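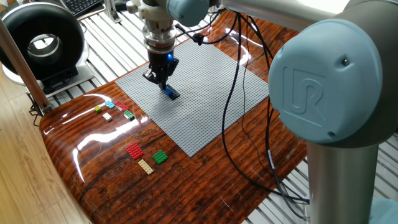
Lenstead Building – Activity Room Inspection, Brick Tables
Period: February
Form 116, tables and loose parts

Marks used: OK, Attention, Fail, N/A. Every Attention or Fail needs a comment.

1. Table surfaces

1.1 Top level and stable under hand pressure at all four corners – OK

1.2 Finish intact, no lifting or splinters – OK
Comment: Gloss finish on the wood-grain tops is in good condition. Light scratching on table 3 from dragging plates across it. Lift plates, do not slide them.

1.3 Surface clean and dry before plates are set down – Attention
Comment: Cleaner residue on table 2. Lokum spray leaves a film if it is not wiped a second time, and a plate will creep on it when bricks are pressed in. Wiped again during inspection and rechecked.

1.4 Edges and corners free of sharp points – OK

2. Baseplates

2.1 Plate lies flat, no rocking when pressed at the corners – Attention
Comment: One 16-inch gray plate from the window shelf is bowed and rocks on the diagonal. Removed from use. The other gray plates lie flat.

2.2 Studs undamaged, no chewed or crushed rows – OK

2.3 Test brick seats fully and releases without prying – OK
Comment: Tested near the middle and near each edge with a standard 2x4.

2.4 Full plate clear of the table edge – OK

3. Loose bricks

3.1 Bricks in play kept beside the plate, in reach, none within a hand's width of the table edge – OK

3.2 Cracked or split bricks removed – Fail
Comment: Two red 2x4 bricks in the Soomro bin have split side walls. The edges are sharp enough to mark skin. Discarded. Check the rest of that bin before it goes back out.

3.3 Small parts kept off tables used by under-threes – OK

3.4 Inventory matches bin card – Attention
Comment: Card reads 2,073 pieces. Count by weight came out about 60 short. Most likely in the other bins, as colors are mixed again. Correct the card after the next full sort.

3.5 Bricks washed this period – OK
Comment: Warm water and mild soap, air dried on towels. No dishwasher.

4. Cables and power

4.1 Cables on or near the tabletop secured, with no loop hanging where it can catch a sleeve – N/A
Comment: Not marked this period. Route checks are on the electrical form.

4.2 Floor outlets capped when not in use – OK

5. Floor and access

5.1 Floor under tables swept, no bricks underfoot – Attention
Comment: Several small pieces against the baseboard behind table 4. The broom does not reach. Use the flat Gasura brush.

5.2 Chairs pushed in, walkway clear to both doors – OK

5.3 Lighting adequate to see studs at the far edge of the plate – OK

Actions outstanding

Replace bowed gray plate.
Sort and recount Soomro bin, update card.
Second wipe to be added to the closing routine for all tables.
Flat brush to be hung by the sink – currently in the upstairs closet.

Recheck of items 1.3, 3.2 and 5.1 before the room opens at 9:00 a.m.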